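Pickering Rugby League Club
Vacancy: Part-Time Strength and Conditioning Coach (First Team and Reserves)

We have advertised this job before, and the last advertisement promised a "high-performance environment." Two people turned down interviews after seeing the gym. So we'd like to try plain English this time.

Pickering play in the third tier. We train in the evening, most of the squad work during the day, and a few of them come straight from shifts on their feet. The person we appoint will have to get a group of tired part-time players through a long season without breaking them. If you have a twelve-week program you are proud of, bring it along, but expect to be asked which half of it you would throw out.

What the job is

You will run two gym sessions a week at our Odport training base and take the warm-up on match days, home and away. You'll plan the preseason block with head coach Wayne Hartley and then argue with him about it, which he expects. You will also handle return-to-play work alongside our physio, who has the final say on whether anyone is fit. That last point is not up for discussion, and we mention it because it has been discussed at great length in the past.

The gym is small. The racks are sound, the dumbbells are mismatched, and the heating comes on when it feels like it. There's a grass pitch, a half-size artificial one, and a hill behind the parking lot that the players hate. We don't have an altitude chamber and would not know what to do with one.

What the job is not

It is not a data job. We get a lot of applications from people who want to talk about dashboards. The club tried the Nullier tracking vests for most of last season and we have a large number of colored charts to show for it. Our hamstring injuries went up. Perhaps they would have gone up anyway — we can't say, and neither could the charts. If you can show us a number that changed what you did with a player the next day, we will gladly listen. If the number only confirmed that he was tired, you could have asked him.

It is not a stepping stone with a guaranteed next step, either. Some people have gone on from here to full-time clubs. Others have gone back to teaching. We make no claims about pathways.

What we want to see

A recognized coaching or sports science qualification, and current first aid. Experience with a contact sport, at any level, where you were responsible for real players over a whole season. A driver's license, as away trips don't always leave from anywhere a bus goes. Some evidence that you can tell a prop forward something he doesn't want to hear.

We are less interested in internships at famous clubs. Filling water bottles for a famous team is still filling water bottles. Tell us what you decided and what you got wrong.

Please don't send a personal philosophy statement. We received a pile of them last time and could not tell them apart.

Pay and hours

The rate is 80 per session, match days included, with travel paid on top. Preseason is busier, and we pay for every extra session you are asked to run. We will cover the cost of one course a year if you can explain why the players would notice the difference. Start date is April, or sooner if your notice allows. 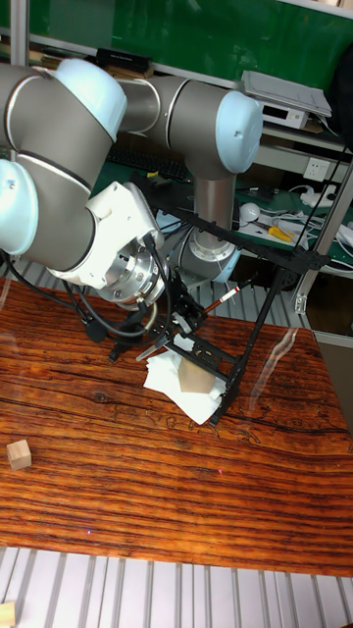
Bradley Ackroyd replied that the listing was too gloomy when a draft went around the squad, and that it would scare off anybody decent. He wanted it said that the reserves turned up all winter, that the Treltuna game was won in the last ten minutes on legs alone, and that whoever gets the job will be working with players who do the extras without being chased. He also asked for a line about the vests, which he said were fine once you got used to the itching.

We have left the listing mostly as it was. He's right about the Treltuna game, although Treltuna were down to twelve men by then.

How to apply

Send a resume of no more than 2 pages and a short note, up to 60 words, on the worst session you ever ran. Mark it for the attention of Wayne Hartley and leave it at the club office or email it through the contact form on this site. Shortlisted candidates will take a real gym session with the reserves, starting at 6:30 p.m., followed by a talk with Wayne and one senior player. You will be paid the session rate for it whether you get the job or not.

Everyone who applies will get an answer.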